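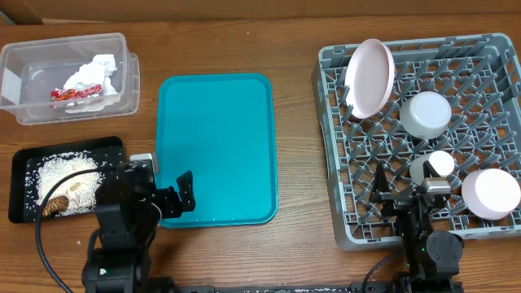
Two arms, one dish rack, and more rice than I ever planned for.

I finally got the planner rewrite merged on Tuesday and I have been grinning about it ever since, so this is going to be a long one. If you only come here for the bread posts, see you next time!

Quick catch-up for anyone new. Monton is my table-clearing project: two small arms on a rail, a camera up top, one on each wrist, and a pile of Python that has grown in every direction. The job is to sort a messy table. Scraps go in one place, dishes go in the rack, the turquoise tray is where things get parked on the way. For months it all ran off one giant state machine, and every time I added a kind of dish I had to touch seven different files. I put up with that for far too long.

The new version splits the thing in two. There's a task layer (I named it Jistmont after a typo I liked too much to fix) that only knows about goals like "cup is in rack" or "tray is clear." Under it sits the motion layer, which knows nothing about cups at all and only cares about poses, speeds and keeping the two arms from hitting each other. The two talk through a small queue. The task layer says what it wants, the motion layer says yes, no, or "yes, but the other arm has to move first," and that third answer is the one I'm most excited about.

In the old code the arms took turns. Left arm goes, right arm waits, right arm goes, left arm waits. Safe, and painfully slow to watch. Now each arm asks for a chunk of space over the table for a short stretch of time, and as long as the chunks don't overlap they both get to move. It's the same idea as booking a meeting room. Dagný Briem suggested it to me over lunch ages ago and I told her it would never be fast enough. It's plenty fast. The check runs in 2 milliseconds on my old desktop, and I owe her a lunch.

Okay, the part I really wanted to write about, which is perception in the dish rack.

Racks are awful for depth cameras. All those pegs, all those holes, and the table showing through from underneath. The head camera gives you a point cloud that looks like somebody sneezed on it. My first try at finding a free slot was to fit a plane to the rack floor and look for gaps above it, and the plane fit would wander off and land on the tabletop instead. Then the planner would happily report a free slot well below the rack. I lost two weekends to that.

What works much better is letting the wrist camera have the last word. The head camera picks a rough area, the arm moves over it, and then the wrist view gets a vote before anything is lowered or grabbed.

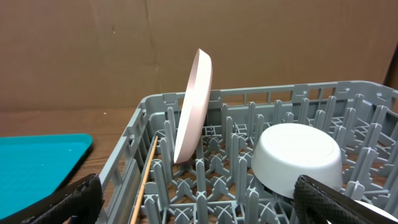
The trick is that I stopped trying to rebuild the rack from scratch on every pass. I have a model of it now, a plain grid with peg positions, and all the wrist camera has to do is line that grid up with what it sees and then mark which cells are taken. A plate standing on edge takes up a thin line of cells down low and a wider patch up top if it leans, so each cell stores a height too. A bowl turned upside down blocks a big round patch. Once you have that, "where can I reach in with two fingers" is a small search over a grid, and small searches over grids are my favorite kind of problem.

I tested the lining-up step on 316 saved wrist views and it settled on the right answer in all but 25 of them. The misses are nearly all the same kind: the alignment slips over by exactly one row of pegs, and the result looks perfect while being totally wrong. If you've ever buttoned a shirt one hole off, you know the feeling. Firouzeh Shirazi pointed out that the outer wall of the rack doesn't repeat the way the pegs do, so if any stretch of wall is in view I should weight it a lot more heavily. I have that half done on a branch and the early numbers look great. I'll post them when I trust them.

Thin things are still a mess. A skewer or a chopstick lying along the wall gets smoothed away as noise by my filter, and then the planner treats that strip as open space. I tried turning the filter down and got phantom sticks everywhere - whole bundles of them, across a rack that had none. I think the fix is to look for long thin stuff in the color picture and leave depth out of it, but I haven't written a line of that yet.

Tooling news, for the three of you who care! I moved my replay viewer over to a new home and gave it a name, Shearer. You drag a slider and it shows both arms, the booked chunks of space as see-through boxes, and the grid cells lighting up as they get marked. I should have built this first. Bugs that took me an evening of reading logs now take one drag of the slider. The logger that feeds it is called Jokeck and it's still ugly, and it writes files that are much too big, so I'm not sharing that one until I've cleaned it up.

Next on the list is rice. Loose grains are so small that the planner ignores them completely, and I'd like it to at least know a tray isn't clean before it calls a goal done. I'm thinking of a simple "specks on a flat surface" check, nothing fancy, run once per tray at the end. If you've done something like that on a shiny black tray, please leave a comment, I would love to hear how you dealt with the glare.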